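The bag test, with reservations

Deepak Bhatia wants me to believe in tying kitchen bags by hand. A twist, a knot, done. I had come to Blackburn with a drawer full of clips and no plans to part with them.
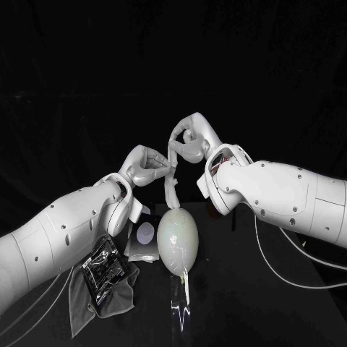
Tayla Donnelly had already told me the twist matters more than the knot, and that most people quit twisting too early. Bhatia agrees, up to a point. "You want a proper neck on it before you tie anything," he says. "Otherwise you've just got a lump."

He claims 40 turns of the wrist a day is nothing. I'm 61 and my wrist has other views – so does my doctor.

And the smell? Does a knot really keep onion peelings quiet until Sunday?

"Better than a clip does."

Has he measured that? He has not. He also concedes that he cuts his knots open with scissors, so every bag gets used once. My clips cost 65 cents each and I still have all but 2 of them.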